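Can a robot clear the table yet?

I get this question from readers more than any other, usually right after some ad for a machine that folds shirts. So this month I skipped the $3,699 helpers and went for the small stuff: a 3D-printed arm, a mug, a tub and some candy.

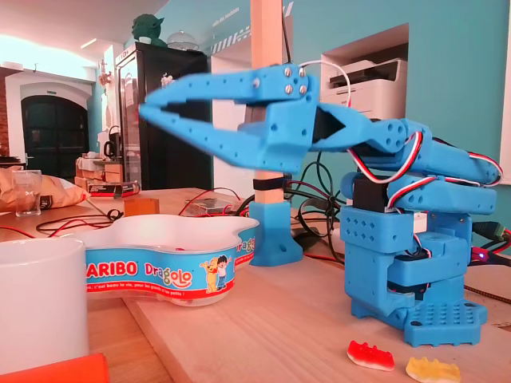 Gummies on the board, tub within reach.

Picking up sweets sounds like nothing, right? But a gummy is small and squishy, and every one lands at its own angle. I'd happily pay $400 for an arm that tidied up after my kids – I just don't think I can buy one this April.
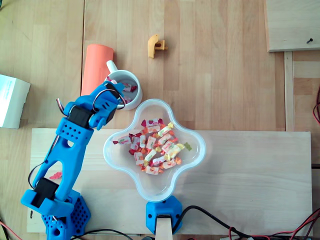

Jika wrote in to say that tidying is the wrong test anyway, and that in a packing shop one dull move done 1,000 times beats a clever one done twice. Fair point! I'd still like my kitchen counter back, though.

What I look for now is how an arm copes when things get moved, because in my house they always do.

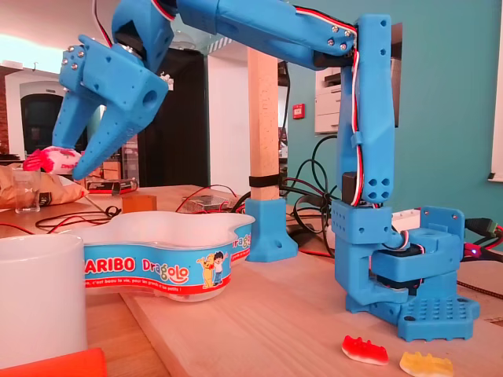 My own guess is that shops will get there well before kitchens do. A shop can keep its bins in the same spot all day, and my family can't manage that with one mug. Next month I'm having a go at socks, all 17 of the odd ones.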